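Bunik Home > Table Care > FAQ

Shop Guides Questions Contact

Keeping a Shared White Table Nice

We get so many letters about the big white table (bless you all for writing!) that I've finally gathered the usual questions in one spot.

Can plants live on it? Of course they can, and I'd be sad without mine. Just lift them now and then and wipe underneath.
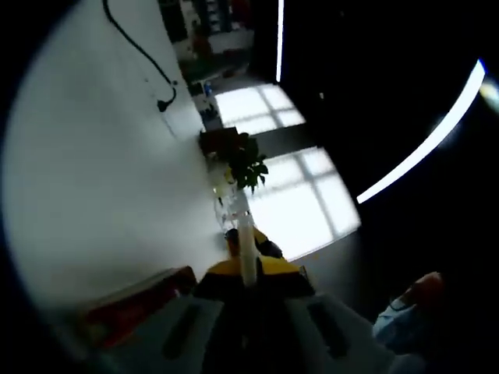 A saucer helps too, and so does watering at the sink, even if it means a few extra trips.

Wooden spoons and chopsticks are happiest in a tray of their own, which we do with the Tapia set.

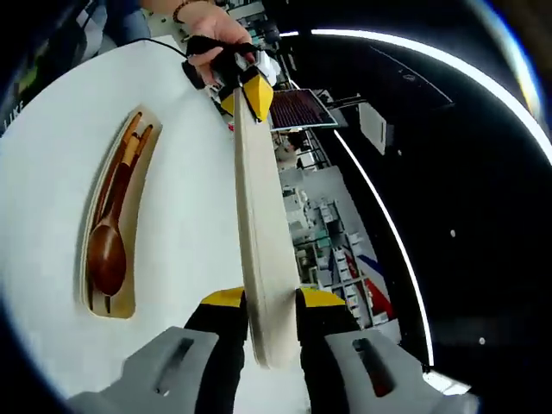
How should I wash wooden spoons?
By hand, with mild soap, and then leave them out in the air until they're good and dry.

Lids and jars wander apart in every house I know, so put them away together.
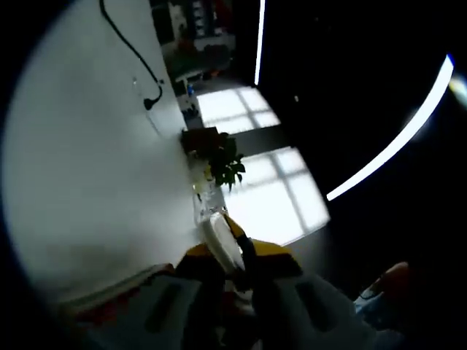

If a lid has truly gone missing, write to us before you throw out the jar, as we keep 70 odd ones in a drawer.

Folding long padded cloths goes best with one person at each end. Pull gently and lay it down flat. Clear a good stretch of table first.
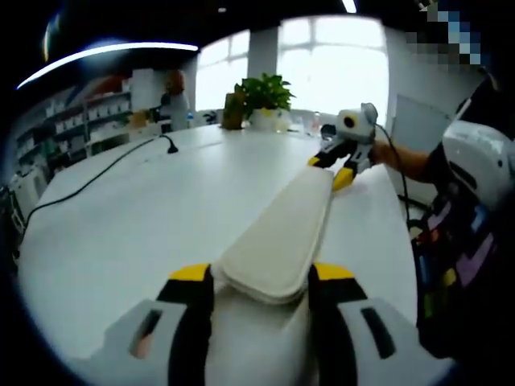

Cloths with a padded middle hold on to crumbs, so shake yours outside before it goes in the cupboard. Frayed edges like the ones on this cream one can be trimmed with small scissors. I'd also move a power cable like the black one out of the way before you start wiping.

Shares 300 | Comments 70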